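Transfers to Zurkura from Olbridge
Dec 30, 2020

The Langat shuttle leaves Olbridge from bay 3, at the rear of the coach station. The timetable gives 153 minutes to Zurkura with one stop at Gunduvwood. In August mine took 13 minutes longer, all of it lost at the Gunduvwood level crossing.

Tickets are checked against a printed list, so bring the booking number on paper. One large bag goes in the hold. A second costs 10 extra, cash only.

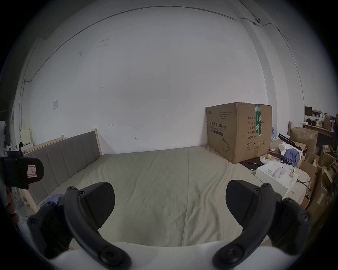 The return pick-up is by the harbour office and must be confirmed by phone the evening before. Laine Lill at the Langat desk takes the calls until nine. Buses after dark run only if booked.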